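Home | Log | Build notes | Parts | About

Project diary, April: the bowl task

Arrived at the lab at half past four. Hatsue had already booted the controller and left a note on the whiteboard: "wrist offset changed, see file". I read the file. The offset had moved by 3 mm along the approach axis, which accounts for most of what went wrong last session.

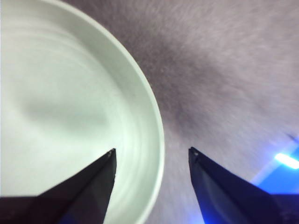
The assignment for this half of term is a single-arm pick and place of household objects, scored by our supervisor, Leopold Imhof, on completed transfers. Each team gets a bowl, a cup and one object drawn on the day. We have put nearly all our time into the bowl. The cup is solved well enough, and the third object can't be prepared for.

The trouble with the bowl is width. Our fingers do not open far enough to take it across the full diameter, so the only workable grasp is on the rim, one finger inside and one outside. That means the final approach has to land the gap over the wall of the bowl with very little sideways error. Too far in and both fingers come down on the floor of it. Too far out and they close on nothing. We have done both many times.

Shih-chieh's rim detector works on edges. It does well on the dark bowl Wing-yan brought from home and badly on a pale one. A light interior saturates near the top of the wall, the gradient across the rim goes flat, and the fitted arc slides outwards. He had been correcting this with a fixed bias, which holds at one height and drifts at every other. I said last month that this would not last and wrote it down here, so I am allowed to mention it again.

Changes made today, in order:

1. Exposure on the wrist camera fixed at a lower value. Auto exposure switched off in the launch file, so that it stays off after a restart.
2. Arc fit now uses the outer edge of the rim only. The inner edge is discarded.
3. Approach split into two stages. The arm stops above the rim, takes a second estimate, then descends without further correction.
4. Finger opening set before the descent and not during it.

Item 3 was Hsin-yi's suggestion. I argued against it on grounds of time, as the pause adds most of a second to each attempt. She pointed out that a failed grasp costs a good deal more than that. We tried it her way and I have withdrawn the objection.

Ran two batches before the building closed. The first batch, old settings with the new wrist offset, gave 31 per cent. I do not have much confidence in that figure, as Wing-yan was moving the bowl between attempts by hand and tended to put it back where she had found it. For the second batch we used the list of start positions that Hatsue generated with a script, and all four changes. That gave 53 per cent. Still poor, but the failures are now of one kind, and that is far easier to work with. In nearly every case the rim estimate was good and the fingers arrived where they had been sent. The bowl then turned as they closed and the wall came out sideways.

My reading is that the fingers do not close together. One makes contact first and pushes. On the felt there is enough friction to make the bowl pivot about the far side, and by the time the second finger arrives the wall is no longer square to it. Shih-chieh thinks it is the shape of the fingertips, which come to a point and so give a very small contact patch. We may both be right. A flat pad would tolerate a few degrees of rotation where a point does not.

Two ways to test this. First, log the motor current at the moment of contact, which needs the logging rate raised to 375 Hz; the present rate is too coarse to separate the two contacts. Second, print a set of blunt tips and run the same list of positions again. Hsin-yi has the drawing for the tips and will put it in the print queue tonight. The logging change is mine.

Other matters. The Tokivar driver dropped its connection twice in the evening, both times on the return move. Reseating the plug cured it the first time. The second time it came back without anyone touching it, and I like that less. Wing-yan has ordered a locking connector from Datport and has been told to keep the receipt.

Leopold came by towards the end and asked why we were not using a suction cup. Hatsue said the rules specify two fingers. He said he had written the rules and would check. He has not been back.

We have five lab sessions left before scoring. I would like the bowl above 80 per cent by the third of those, to leave two for the cup and for practice with odd objects. The attempt data is in the shared folder, named by batch. Please do not rename anything in there, as the plotting script reads the names.

To do before next session:
– raise the logging rate, check for dropped samples
– fit blunt tips, measure the new finger length, update the offset file
– ask the Rellent team whether they see the same rotation
– find the missing hex key

Left at ten to nine – bus missed.

Comments (3)

marrowfat
Had the same pivoting on a saucer. We slowed the close to a crawl for the last few millimetres and it mostly went away. Costs time, but you are already pausing anyway.

Shih-chieh Hsueh
The bias was only ever meant to be temporary. Hex key is in the drawer under the printer.

ollie_t
Which material are you printing the blunt tips in? Ours were too slippery until we glued a bit of rubber on.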